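Delicates in a mesh bag: what goes in, and how do you fold the rest?

Posted in Laundry and Linen, November 2019

Talha Orakzai

I have inherited the household washing, by which I mean I complained about how it was done and was handed the basket. We have one wicker basket, one mesh bag and a machine with more programmes than I have clothes.

My trouble is with three items. One is a thin, slightly shiny patterned thing, white with purple, which slides off any pile I put it on. Another is a light grey garment that I fold beautifully and which is a heap again by the time I've found its shelf. Last is the mesh bag itself. Does it get folded? Does it live in the basket? I was raised in a house where such matters were settled before I came downstairs.

I've been spreading a white cloth on the table and working on that, after an incident with a beetroot. The machine is a Sadico and spins at 1000 whatever I ask of it. Its booklet has a chart for "mixed delicate", code 2224, and I can't find that code anywhere on the dial.

Bits and pieces from the folding table:

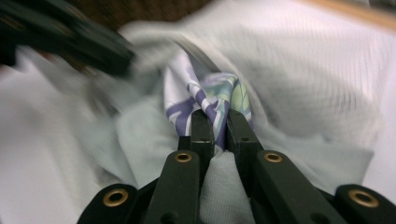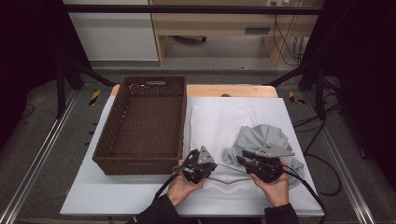
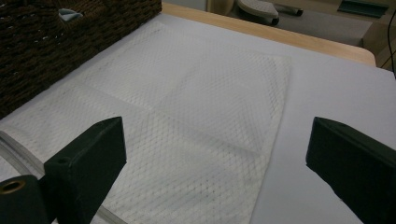
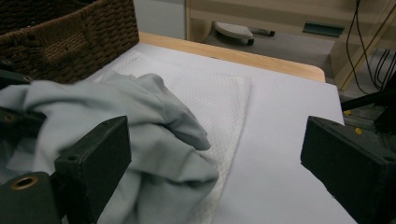 Saqib Ghumman

Shiny thin stuff goes in the bag, zip closed, bag no more than half full. If you cram it the things in the middle come out exactly as they went in, plus creases. The grey one can go in with the ordinary wash if the label lets you. Turn it inside out first.

For folding the slippery one, stop making a square of it. Lay it flat, fold it in half lengthways, smooth it with your forearm and roll it from the bottom. A roll stays put in a drawer. A square of that sort of cloth is only waiting for you to leave the room.

The grey one: sleeves in first, if it has them, then sides to the middle, then thirds. You are probably folding it in half and hoping, as I did until I was well past thirty.

Mesh bag in half twice and under whatever is in the basket. Don't hang it on the door handle, it gets shut in the door and then you own a net.

Drivenau user

just buy more bags. I have 17

Mughal

I'd go easy on wicker for anything thin. My old basket had one loose end on the inside and it had a thread out of every scarf in the house before I found it. Line it with a pillowcase, tuck the edge over the rim and wash the pillowcase when you think of it.

Don't agree about rolling, by the way. Rolled things at the back of my drawer stay there until December and come out looking like bandages. I hang anything shiny and fold the rest.

As for the code, try the back page. On mine the four figures were the number of the leaflet and had nothing to do with washing. I spent an evening on that.

Talha Orakzai

It was the number of the leaflet. I'd like that struck from the record. Rolling has worked so far, the pillowcase is in, and the grey one has lasted a whole night on the shelf. Seventeen bags seems a lot.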